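Most shared rooms fail at the level of the booking rule. The furniture is fine, the heating works, and the room sits idle because the rule that governs it was written for a different problem.

Rillolthorpe is the case I know best. The common room there serves 836 residents and is booked in fixed two-hour blocks, up to 100 days ahead. The intent was fairness. The effect is that people who plan early hold most of the evening blocks, and a large share of those blocks lapse without anyone arriving. 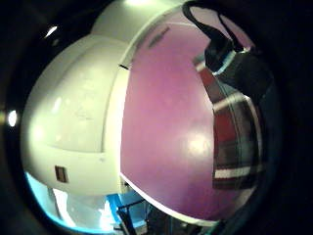

A block that lapses is worse than one that was never offered. It blocks the people who would have come at short notice, and it shows up in the records as use. Ataahua Ruawai made this point to the residents' meeting in January, with the door log printed next to the booking sheet. The two had little in common.

The usual answer is a deposit. I think deposits are a poor tool. They screen for spare cash, they need someone to refund them, and they treat a forgotten booking as an offense. A shorter horizon does the same work at lower cost. If no one can book more than four days out, most bookings are made by people who already know their week. 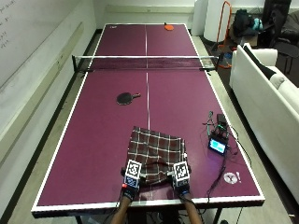 ## What a shorter horizon costs

It has a cost. Groups that meet every week lose certainty, and a class cannot run on four days' notice. Rerkthorpe handled this by setting aside two fixed evenings for standing groups and leaving the rest open. Rosimeire Marinho, who drafted that rule, wanted three evenings. I would have given one - standing groups grow to fill whatever is reserved for them.

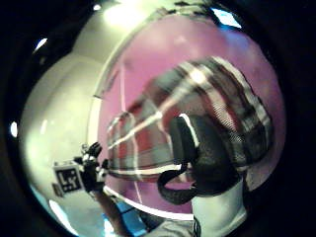
*2 min read*

Release times matter as well. A block not claimed within 15 minutes should return to the pool, and the rule should say so on the door. Sending a reminder is cheaper, but it depends on people reading it.

I would run the short horizon for one winter, compare the door log with the sheet again, and only then discuss money.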